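3.2 Surface and edge conditions

The Halladham path was built on the bed of a farm road and keeps that road's line almost everywhere. It has no bends sharp enough to need a sign. For the survey we divided it into sections of 200 meters, starting at the Mudholm end, and walked each section once in each direction. The outbound walk was used for the surface and the return walk for the edges. Notes were made on paper and copied into the project sheet the same evening.

Four things were recorded for each section: the state of the surface, the width that a person could use without stepping onto the verge, the state of the verge itself, and the kind of growth behind it. We did not try to give a single score. Earlier work on the Jara path had used one, and two sections with the same score there turned out to need very different repairs – one had a broken edge, the other had standing water and nothing else wrong with it.

The surface was graded by eye as even, worn or broken. Even means that the top layer is whole. Worn means that it has changed color or texture in patches but can still be walked or cycled at a normal pace. Broken means that a wheel or foot would have to go around something. Loose matter such as leaves, twigs and small stones was noted but did not change the grade, because it moves from one day to the next. Patches of a different color were noted in the same way unless there was a change in height that could be felt underfoot.

Width was harder to settle. On paper the path is the same width throughout. In use it is narrower wherever soil and grass have crept in from the side, and the true edge is often buried. We measured to the point where the hard surface could be felt under a boot, and wrote down separately how far the growth had come in over it. In 9 sections the two figures differed enough to be treated as a loss of usable width, and these are marked in the project sheet.

The verge was recorded as grass, bare soil or mixed. Shrub banks were recorded by side, by whether they were continuous, and by whether they were in leaf. The walks were done in February for this reason. With the leaves down, the foot of the bank can be inspected and the ground under it can be checked for ditches, which in summer are easy to miss. A second set of walks ended on 23rd September and covered only those sections where the winter notes were unclear.

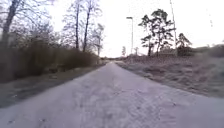 Figure 4. Long straight section with a grass verge and a dense shrub bank on the left. The surface is mottled in several shades of gray.

Does a shrub bank close to a path make the surface wear faster? Mostly through shade and leaf fall: the surface dries more slowly beside a bank, and rotting leaves give soil and moss something to start on, so the edge tends to go before the middle does.

The order of wear matters for upkeep. On the Halladham path the middle was graded even or worn in every section, and all the broken grades came from the outer strip. Where the verge was grass and kept short, the outer strip was usually in the same state as the middle. Where it was bare soil, the strip was often soft on top and had to be scraped before it could be graded at all.

Straight sections also held up better than we had expected from the Jara results. Riders on a straight path keep to the middle and leave the edges alone. On curves they cut in, and the inside edge takes most of the wheels. The Halladham path has few curves, so this could be compared in only a small number of places, and we do not want to lean on it too heavily.

Shrub height was not measured. We noted only whether the bank stood above head height next to the path, and whether there were trees behind it. Banks with trees behind them are counted as one growth type in Section 4, since the leaf litter from the two could not be told apart on the ground.

The Lillarari maintenance plan allows for 3000 meters of edge clearing in one season. The plan does not say which side should be cleared first. From the notes above, we suggest starting with sections that have a continuous bank and a bare verge together, and leaving the short grass verges until the end. Resurfacing of the middle strip can wait. Section 3.3 deals with drainage, including the places where water was found to cross the path from one side to the other.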